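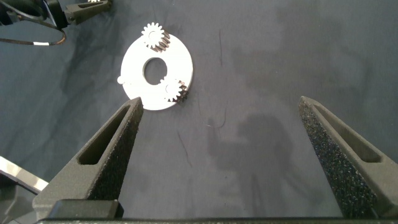 Workshop > Tips > Planning and Buying

Budgeting for a small robot arm when the job is tiny gears

I spent most of the winter talking myself into an arm for the gear bench, and I did my budget three times before I got it right. The first version was one line long: the arm. Please don't do that! The arm is the part everyone prices first and it tells you very little about what you'll spend.

Start with the parts you want handled. Mine are round plates with small gears mounted on them, little white spur gears and bronze-colored helical ones, and the teeth on those decided more of my shopping list than the brochure did. I put $335 down for grippers and finger pads alone. Foam pads wear, so buy spares in the same order and save yourself the second shipping charge (I paid it, twice).

My friend Letay Gudeta talked me into a line for "soft stuff" and I'm so glad she did. A plain dark cloth under the work cost me $16 and small parts don't skate across it the way they do on a bare bench. White gears show up beautifully on slate blue. The one catch is lint – keep a roller in the drawer and go over the cloth before you set out anything with teeth.

Then there's cable. Measure the reach with the arm stretched all the way out, add slack for a loop, and label both ends the day it arrives. Clips and labels came to $53, more than I'd have guessed.

If you're thinking about two arms on one table, tape out both reaches on the bench first. I did mine with masking tape in March and ended up ordering a deeper tabletop.

For the quote itself, I asked Tendale and Gastthorpe for the same list, line by line, with the gripper priced separately. One of them had folded it in and one hadn't, so the totals meant nothing side by side until I split them up.

Last thing, keep some back. I held $1,000 for the first year and didn't touch it for wish-list items, even when Wilfredo Ocampo sent me a link to a very pretty tool rack. I'm still thinking about the rack.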